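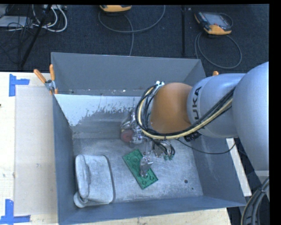
Bin picking cell with KUKA arm, Wolico software group

Software Engineer, Grasp Planning and Motion Control

Employer: Wolico
Location: Gindside (on site, with up to two remote days per week)
Team: Manipulation Software
Reports to: Ornella Gatti, Lead Engineer, Manipulation Software
Contract: Full time, permanent
Applications close: 1/9/26

About the position

Wolico develops software for picking unsorted parts out of bins. The product, Siltia, takes depth and color data from a fixed camera, produces a ranked list of grasp candidates, plans a collision-free path for the arm and gripper, and supervises the execution. It is sold to machine builders, who integrate it with their own cells and their own grippers. Wolico does not build hardware.

The Manipulation Software team has 17 members and is responsible for everything between the segmented point cloud and the commands sent to the robot controller. We are looking for an engineer to take over the part of the stack that deals with contact at the bottom of the bin: final approach, finger placement on low, flat objects, and retreat past the walls.

Flat parts are the main source of failed picks in our current release. A thin plate lying on sheet metal offers little height for a finger to work with, the depth signal from bare metal is noisy, and an error of a few millimeters in the floor estimate is enough to turn a light touch into a protective stop. Soft items such as pouches present a different problem, as the surface the camera measures moves under load. Siltia handles both cases today with hand-tuned margins. The person we hire will replace these margins with something better founded.

What you will work on

Approach planning close to walls and floor. The present planner samples approach vectors and rejects those in collision. In a deep bin with slanted walls it rejects most of them, and planning time suffers. We want a planner that returns a usable path, or a clear refusal, within 500 ms on the cell computer.

Cable and hose modeling. The dress pack on an arm is not a rigid body, and the planner currently treats it as an inflated cylinder around the wrist. This is safe but wasteful, and it excludes wrist orientations that are perfectly reachable. You will evaluate alternatives, starting with a configuration-dependent envelope fitted from recorded motion.

Contact detection. We estimate external forces from joint torque signals where the controller provides them, and from a wrist sensor where it does not. Both paths need a common interface, consistent filtering and documented latency.

Bin model calibration. Customer bins are dented, scraped and rarely match their drawings. Siltia fits a five-plane model to the bin at setup time. The fit should be repeated during operation, with a confidence value that the planner can use.

Replay tooling. Every pick attempt in our lab is logged with sensor data, planner state and controller feedback. The replay tool runs a logged attempt against a new software build and reports where the decisions diverge. It works, but it is slow and its output is hard to read. Around a fifth of your time will go into this tool in the first year.

You will spend a good part of the week at the test cells. Code that moves an arm is reviewed by a second engineer, run in simulation, and then run at reduced speed on a real cell by the person who wrote it. There is no separate test department.

Technical environment

The runtime is written in C++20 and runs on Linux with a preemptible kernel. Tooling, data analysis and most of the test infrastructure are written in Python. Communication with the robot controller goes through a thin driver layer, one driver per controller family; the planner has no knowledge of the vendor. Perception is handled by a separate team under Pierina Mazza, and the interface between the two teams is a versioned message schema that both sides maintain.

Continuous integration runs the unit tests on every commit and a simulated picking set every night. Hardware regression runs take place on the lab cells before each release – there are 4 releases per year – and use a fixed collection of objects, among them brick plates, machined parts, and soft packages.

Requirements

A degree in computer science, robotics, mechanical or electrical engineering, or equivalent practical experience.

At least three years of professional work on software that controls physical machines. Robot arms are preferred, but mobile platforms, machine tools and similar equipment are also relevant.

Solid C++, including an understanding of memory layout, threading and what may not be done in a control loop.

Working knowledge of rigid body kinematics, collision checking and at least one family of motion planning methods (sampling-based, optimization-based or search-based).

Ability to read a log, form a hypothesis about a fault and test it without changing several things at once.

Written and spoken English sufficient for design documents and code review.

Desirable, not required

Experience with force control or with contact estimation from joint torques.

Experience with the programming environment of an industrial robot controller.

Publications or open source contributions in grasping or motion planning. Please include a link if you have any.

Familiarity with functional safety standards. Siltia is not a safety component, but our customers' cells are subject to risk assessment and their questions reach this team.

Not part of this position

You will not train segmentation networks, design grippers or commission customer cells. Travel is limited to occasional visits to integrators, normally one or two trips a year. One of them is likely to be to Benedetti, the integrator with which we test pre-release builds.

Conditions

The working week is 38 hours with flexible start and finish times. There is no on-call duty. Vacation is 28 days per year plus public holidays. Wolico pays a relocation allowance for candidates moving to the Gindside area, and covers one conference or training course per year.

The salary band is given to every candidate in the first call. Placement within the band depends on experience and is the same for on-site and partly remote staff.

The preferred starting date is in July. An earlier or later start can be discussed.

Selection process

1. Review of the written application. All applicants receive a reply.

2. A call with Ornella Gatti, 30 minutes, covering your background and your questions on the position.

3. A technical interview lasting 90 minutes. You will be given a recorded pick attempt that ended in a protective stop, together with the planner log and the relevant source files, and asked to work through it with two engineers from the team. The material is sent two days in advance. No whiteboard coding.

4. A visit to the lab in Gindside, including time at a running cell and a conversation with the perception team. Travel costs are reimbursed.

How to apply

Send a resume and a short letter (one page at most) in PDF format through the careers form on the Wolico website, selecting "Grasp Planning and Motion Control" as the position. In the letter, describe one fault you found in a machine you were responsible for – what the symptom was, how you isolated the cause and what you changed. Code samples are welcome but are not a condition. Please do not send material that is confidential to a current or former employer.

Technical questions about the role may be addressed to Ornella Gatti through the same form. Questions on the interface with perception will be passed on to Pierina Mazza. Applications from recruiting agencies are not considered.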